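Home | News | Visits | Products | Contact

Visit to the Prokden open day, Tuesday, August 29, 2023

I went to Prokden to compare grippers for soft goods. Our shop already has two Løken grippers, bought in May, and they are good with boxes but weak with fabric. Marisol Orozco received our group of seven visitors and took us first to the room for two-arm work.

The first test was with a small blue towel, one gripper on each arm. The fingers are black and narrow at the tip, and they pinch the cloth at its edge. I asked if the border makes it easier. Marisol answered that yes, a stitched border gives the fingers something thicker to close on.
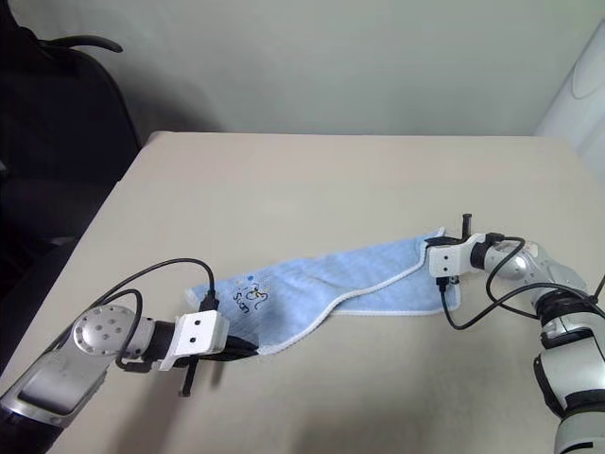 After this we discussed the cables. In my experience the cable is the first part to fail, so I wanted to know how often they change it. Eliseo Meléndez, from the Masavus side, said every 17 weeks, which is more than I expected. He also told us that the controller has a slow mode for cloth, and I would like to try it with our own material.

In the next room they had the Geko gripper, which works with suction. It is lighter, 315 grams, but for towels I don't think it is the right choice, the air passes through. For plastic bags I would consider it.

I have asked for a price for one pair with fingers of the first type. The answer should come by email.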